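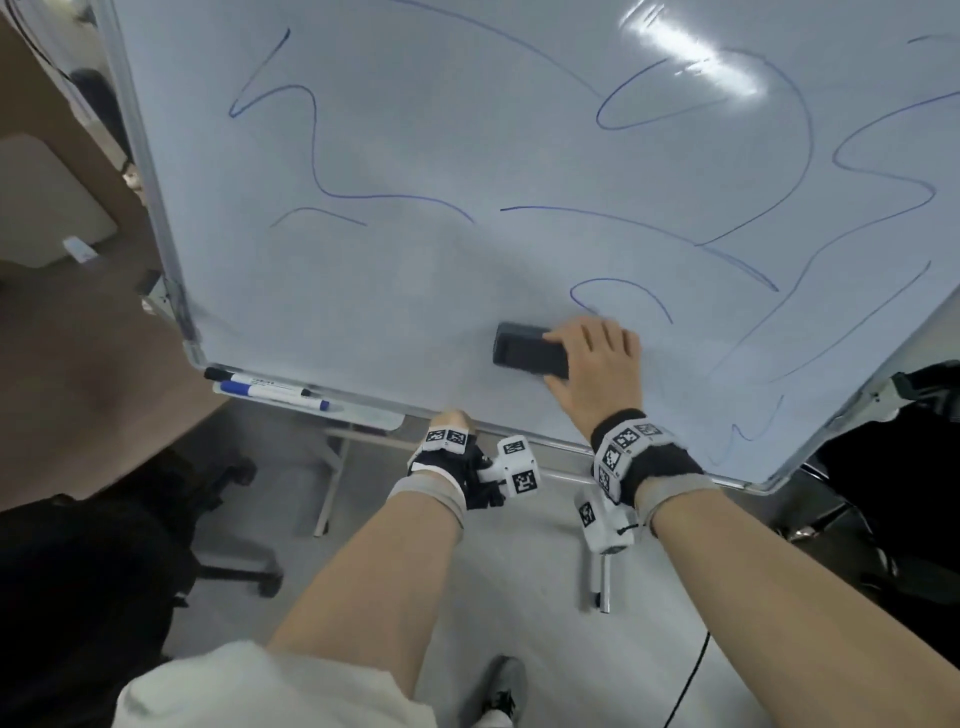

November 29, 2018

Long one today, sorry in advance to whoever reads this after me (Róisín, probably, with a red pen).

Eraser day number four. Quick recap for Fergal, who missed the last meeting: we want to know if wrist tracking by itself is good enough to teach the arm a wiping motion, or if we need something on the tool too. Wiping looked like an easy first task when I wrote it into the plan back in May. You push a thing across a flat thing! What I had missed is that the camera view tells you almost nothing about how hard you're pushing, and the pushing is most of it.

So, setup. Marker cubes on both wrists, the black mount on the left hand, head camera on, whiteboard on its stand. Scribble all over it in blue, then erase with the right hand while the left stays down near the bottom edge. I've been keeping the scribbles loopy on purpose. Straight lines get you straight strokes, and the model trained on last week's straight lines learned to go back and forth like a windshield wiper no matter where the ink was. Big curves make me chase the line, and then I slow down at the tight bits, and that's the part I want in the data.

Recorded 49 demos before lunch. Kept most of them. The ones I threw out were nearly all the same problem, which is that when I reach for the top of the board my wrist rolls over and the cube faces go edge-on to the camera. The pose doesn't drop out cleanly either, it flips. You get a nice smooth path and then for a few samples the hand is supposedly facing the other way, and then it comes back as if nothing happened. Malachy's filter catches the big flips but lets the small ones through, and the small ones are worse because they look like a real wobble and the policy happily learns the wobble.

Things I tried for the flips:

Moved my head back a bit. Helps, but I forget after a few minutes and creep in again.

Started each demo from the top and worked down. Helps more than I expected. The wrist begins in its worst pose while I'm still paying attention, and everything after that is comfortable.

Used both faces of a cube whenever both are visible and refused to solve from one face alone. This is the real fix, I think. Costs us some frames. Inmaculada says we can interpolate short gaps and I believe her, but I want to see the plots first.

Now the result, which I've been saving because I'm pretty pleased with it. Retrained on the new set with the two-face rule on, 2,000 steps, same Zisier config as before, didn't touch anything else. Then ran it on the arm with the board scribbled fresh each time. 20 trials. Old model left ink behind on nearly every run, usually a stripe along whichever side it approached from. New model cleared the board fully on more than half of them, and in the rest what stayed was mostly up near the top edge. Which makes sense, the top is where I lose the most frames. You can practically read the data gaps off the leftover ink.

Not so pleased with the contact. The arm still comes in a little high on the first stroke, skates over the ink, then settles down onto the surface and does fine. Diarmuid thinks it's the offset between the wrist cube and the eraser face. We treat that as fixed, and it isn't, because I grip the eraser differently from one demo to the next. Sometimes my palm is right up beside it, sometimes I've got it out in my fingertips. I went back through a handful of recordings with him and yeah, he's right, the grip wanders all over the place. Two options. Either I mark the eraser and hold it the same way every time, or we estimate the offset per demo from the stretch where we know it's touching the board. The second is nicer since it means other people can record without a lecture from me. Diarmuid has a half-written script for the plane fit and is calling it Conneely for reasons he won't go into.

Side note on the lights. The reflection on the upper part of the board moves when my head moves, and a couple of times it landed right where there was ink. If we ever feed images to the policy (Róisín wants to, I'm on the fence) it's going to learn that bright patch equals clean. Worth trying a session with the overhead row off to see if the cubes still track.

Other bits, in no order:

The left wrist data is kind of boring and I nearly stopped collecting it. Don't stop! Inmaculada used it as a sanity check on the head pose, and when the left hand is planted and the solver says it's sliding, you know the head tracking has drifted. Caught three bad demos that way.

Wrist strap wants tightening every so often. It slides toward the hand as I work and the whole calibration goes with it. I now do the calibration pose at the start and the end of each batch and compare.

Dry the board off properly if you use the spray. Eraser drags differently and you can feel it in the speed profile.

Nundano drive is getting full. Moved the May sessions over to Julberg, the folder names are the same.

Next: per-demo offset from the plane fit, rerun the same trials without retraining anything else, then decide about the top edge. If that holds up I'd like to get to 300 demos with at least two more people recording, because right now the model has learned to wipe exactly like me, including a little flick at the end of each stroke that I didn't know I did. Malachy spotted it on the arm before I'd seen it in my own recordings.

Fergal, can you bring the other eraser back?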